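The councillor answers her phone on the second ring and asks for five minutes. She is parked outside the Danlow council offices, she says, with the engine off and both hands free, and she would like that noted.

It was a remote meeting that brought her to this point, although she was sitting at a desk for it. In March the shire's planning meeting ran by video link because the chamber roof was being repaired. Halfway through the item on the Skurulville bypass, the link failed for the four members dialling in from the northern end of the shire. The chair put the motion anyway. It passed with the members who were left, and the minutes recorded the other four as absent.

"We weren't absent," she says. "I was looking at a frozen picture of the mayor with his mouth open. I rang the clerk and the phone was on silent, as it should be in a meeting. By the time I got back in they were on to rubbish bins."

Since then she has been trying to have the shire's standing orders rewritten so that a member who drops out of a remote meeting gets a fixed time to rejoin before a vote is taken. Her draft says 13 minutes. She picked the number by timing how long it took her to restart the modem at home, log in again and be let through from the waiting room, and then adding a little.

The draft went to the governance working group in May and came back with most of it crossed out. The group accepted that the chair should say aloud when a member has been lost. It didn't accept that the meeting should stop.

"One of them told me any member who wanted to hold up a vote could just pull the plug," she says. "That's a fair point. I'd thought about it. So the new version says you can only trigger the pause once in a meeting. After that, bad luck."

She is in her second term and represents the smallest ward in the shire by population and the biggest by area. At the last election there were 1,757 names on the ward roll and 1,252 of them voted. The drive from her front gate to the council chamber takes an hour and forty minutes when the creek is down. When the creek is up there is no drive. Before remote attendance was allowed she missed three or four meetings every winter, and she says the councillor before her missed more.

Her petition on the standing orders has 309 signatures. She collected most of them outside the Floltton post office and the rest at the football. She doesn't claim that everybody who signed had read it.

"Some people signed because they're angry about the bypass," she says. "I told them it wouldn't change the bypass. They signed anyway. I'm not going to cross them off."

The bypass itself is a subject she is careful with. She would have voted against it and has said so in public. The contract has since gone to Tesfamariam, the civil works firm that built the saleyards road, and she has no complaint about the firm or the price. She did ask the shire's solicitor whether the vote could be set aside. The advice was that a quorum had been present throughout, and that the standing orders said nothing at all on members who lose their connection.

"So it was legal," she says. "Fine. Then the rule's got a hole in it, and you fix the hole."

Her opponents on the council are polite about her in private and say much the same things. One pointed out that the shire has spent a good deal on the chamber and would like to see people in it. Another said that members who live close by carry most of the site visits and citizenship ceremonies, and that remote attendance has made this worse. She agrees with the second complaint and has put her name down for more of the ceremonies.

She is less patient with the idea that members at home aren't paying attention. Under the present rules a councillor on video must keep the camera on, be alone in the room and not be driving. She supports all of that and would go further on the driving.

"If you're behind the wheel, you're not at the meeting," she says. "I don't care if it's a straight road. Pull over or send an apology." 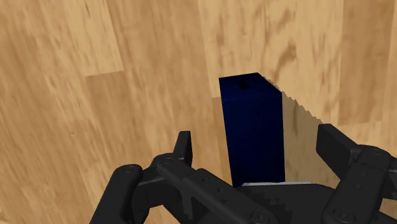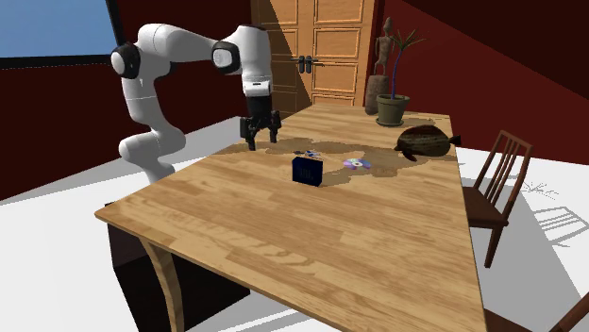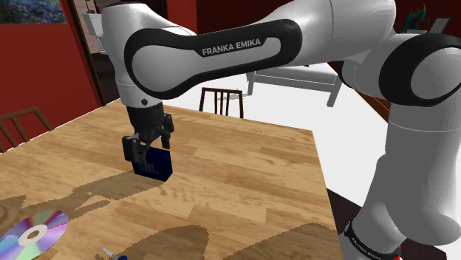

What she wants next is a trial. The winter sittings begin in June, and she has asked for the pause rule to apply until September, with the clerk keeping a record of each time it is used and how long it takes. If it turns out to be a nuisance, the council can let it lapse without another vote. The mayor has told her he will list the item but hasn't said which way he'll go. By her own count she is one short.

She has also asked for a second phone number, one that is answered during meetings. That part has already been agreed to. It will be a mobile on the clerk's desk, and the number will be printed at the top of every agenda.

"It cost next to nothing," she says. "I've rung it twice to check. They picked up both times – the second time they were a bit short with me."

She has to go in. The site inspection list for the month is being settled at half past two and she wants the Floltton footbridge on it before the school term starts. She'll be attending that one in person, she says, and then it's an hour and forty minutes home.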